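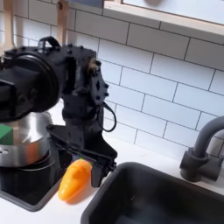 Une matinée avec les robots de Grusholm

La porte de l'atelier se trouve derrière un garage à vélos et la sonnette ne marche pas. J'ai frappé deux fois avant que Soledad Campos vienne m'ouvrir, un torchon sur l'épaule. Elle dirige depuis trois ans le petit laboratoire de robotique domestique que la société Naria a installé à Grusholm, et elle avait accepté que je passe la matinée avec son équipe, le jour où celle-ci recevait ses visiteurs. « Vous pouvez toucher à tout, sauf au bras quand la lampe est verte », m'a-t-elle dit. C'était toute la consigne de sécurité, et je l'ai trouvée suffisante.

Il y avait 14 visiteurs ce matin-là : des enseignants d'un lycée technique, deux ergothérapeutes, un couple de retraités qui avait lu l'annonce à la bibliothèque, et quelques étudiants. On nous a donné du café dans des verres trop chauds, puis on nous a conduits dans la salle du fond, où se font les essais de rangement.

Je dois avouer que j'attendais quelque chose de plus grand. Quand on parle de robots de cuisine, on imagine une vraie cuisine, avec un vrai four et des oignons. L'équipe de Naria travaille sur une dînette. Le carrelage blanc, la plaque noire, l'évier gris avec son robinet, tout est à l'échelle d'un enfant, et c'est le bras noir qui paraît énorme quand il descend au-dessus du plan de travail. La casserole, elle, est en inox. La carotte est en plastique, d'un orange très brillant, avec une petite touffe de feuilles vertes.

« Une vraie carotte change tous les jours, explique Tzu-hsuan Tang, qui écrit les programmes de saisie. Elle ramollit, elle sèche, on doit en acheter une autre et elle n'a pas la même forme. Si le bras échoue, je veux savoir que c'est à cause de moi et que ce n'est pas la faute du légume. »

La tâche du jour se dit en une phrase : prendre la carotte posée entre la plaque et l'évier, et la mettre dans la casserole. Un cube vert se trouvait aussi dans la casserole. Pour un enfant de trois ans, c'est l'affaire d'un instant. Pour le bras, il faut décider de quel côté arriver, à quelle hauteur s'arrêter, à quel moment serrer. La carotte est un objet difficile, m'a-t-on dit, parce qu'elle est plus large d'un côté que de l'autre et qu'elle roule en faisant une courbe.

Au premier essai de la matinée, elle a roulé, justement. Le doigt de la pince l'a poussée au lieu de la prendre, et elle est tombée dans l'évier. Une des ergothérapeutes a dit « oh » très doucement, comme on le dit pour une personne. Tzu-hsuan Tang a remis la carotte à sa place avec la main, a écrit une ligne dans son cahier et a relancé. Le deuxième essai a échoué aussi. Au troisième, la pince est descendue plus lentement, elle a pris la carotte près des feuilles, et on a entendu un petit bruit au fond de la casserole. Le couple de retraités a applaudi.

Depuis le début du projet, l'équipe a enregistré 2 123 essais. Le chiffre est écrit au feutre sur un tableau, près de la porte, et il est corrigé chaque soir. Je demandais combien avaient réussi et Soledad Campos m'a répondu que cela dépendait de ce que j'appelais réussir. Si la carotte finit dans la casserole mais que le cube en sort, est-ce une réussite ? Et si le bras la pose sur le bord et qu'elle tombe dedans par chance ? Ils ont passé deux réunions entières sur cette question, et ils ne sont pas encore tous d'accord.

Après la démonstration, chacun pouvait conduire le bras soi-même. On tient une poignée, on bouge la main, et le bras répète le mouvement avec un léger retard. Leonora Soriano, qui forme les opérateurs, se tenait derrière nous et corrigeait la position du coude. Elle a travaillé longtemps comme couturière dans un théâtre et elle dit que ce métier lui sert tous les jours : on ne regarde pas l'aiguille, on regarde l'endroit où elle va. J'ai essayé pendant 7 minutes. J'ai touché la casserole deux fois, l'évier une fois, et la carotte jamais. Un des étudiants, lui, l'a prise du premier coup et il est devenu tout rouge.

Il faut dire que c'est fatigant. Après un quart d'heure, les mouvements deviennent moins propres, et pour cette raison les séances des opérateurs ne dépassent pas 30 minutes. Leurs gestes servent ensuite d'exemples au programme. Les hésitations sont donc apprises aussi, et Leonora Soriano préfère un geste lent et franc à un geste rapide qui change d'avis au milieu.

Les questions des visiteurs étaient meilleures que les miennes. Un professeur voulait savoir ce qui arrive si on déplace la casserole de quelques centimètres. (Réponse : cela va encore. Si on la met à la place de l'évier, cela ne va plus du tout.) L'autre ergothérapeute, qui s'occupe de personnes ayant perdu la force d'une main, a demandé quand elle pourrait proposer une telle machine à quelqu'un. Patricio Nieto, responsable des essais à domicile, n'a pas donné de date. Il a parlé d'un appartement que Naria loue dans le quartier de Flirkura, avec une cuisine de taille normale, des tiroirs qui coincent et une lumière qui change avec les nuages. Les premiers essais y commencent en novembre. « Ici, la lumière est parfaite, a-t-il dit. Chez les gens, elle est mauvaise, et c'est là que nous devons aller. »

Le monsieur retraité, Roman Piątek, a réparé des machines à laver toute sa vie. Il s'intéressait peu au programme, mais il a voulu voir les articulations de près, et on a éteint le bras pour lui. Il a suivi du doigt le câble fin qui sort du côté et il a demandé combien de temps il tenait avant de casser. Tzu-hsuan Tang a ri : ils en ont changé un la semaine d'avant. Les deux hommes ont parlé de câbles pendant un bon moment, penchés au-dessus du petit évier – et j'ai compris que la visite était finie pour les autres.

Je suis restée encore un peu, avec un second café. Les étudiants remettaient leurs manteaux, Soledad Campos cherchait la clé du placard. Sur le tableau, le chiffre n'avait pas encore été corrigé.

L'atelier de Naria reçoit le public une fois par saison, sur inscription à la bibliothèque Llorente de Grusholm. L'entrée est gratuite. Les enfants sont admis à partir de huit ans, accompagnés d'un adulte.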